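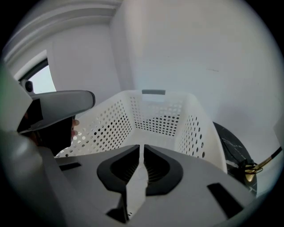

Two hand-held grippers at the laundry basket.

4. Running the basket demo (open day)

I do this one at 10 and again after lunch, and it's my favorite!

1. Set the basket where folks can see into it.
2. Take one gripper in each hand. Keep your fingers clear of the pads.
3. Go slow – I allow 60 seconds a turn.
4. Let visitors try, one at a time.

Note: the Sutbridge room holds 54 people, so start a sign-up sheet early.

Caution: don't lift the basket by its rim with the grippers.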